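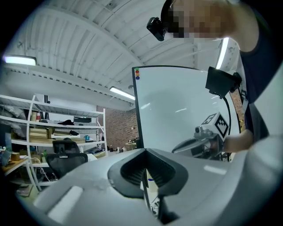 Our whiteboard study at Oltemura began in March, and I've wanted to put a few pictures up ever since! We're looking at how well a robot can learn board work from people's hands alone. The marker cube on top of the gripper gives us its position, and the Histthorpe set now runs to 1,866 takes (816 made the cut).
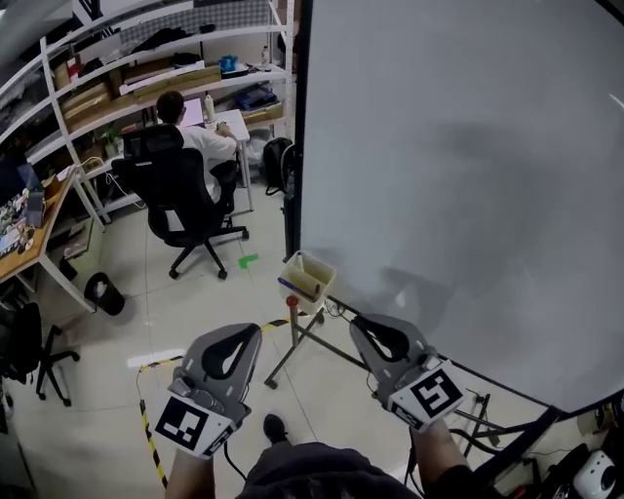

Issue 9

I love the pen in its basket, such a plain little target. Training on two-handed takes got our best score yet, 15 points up on one hand.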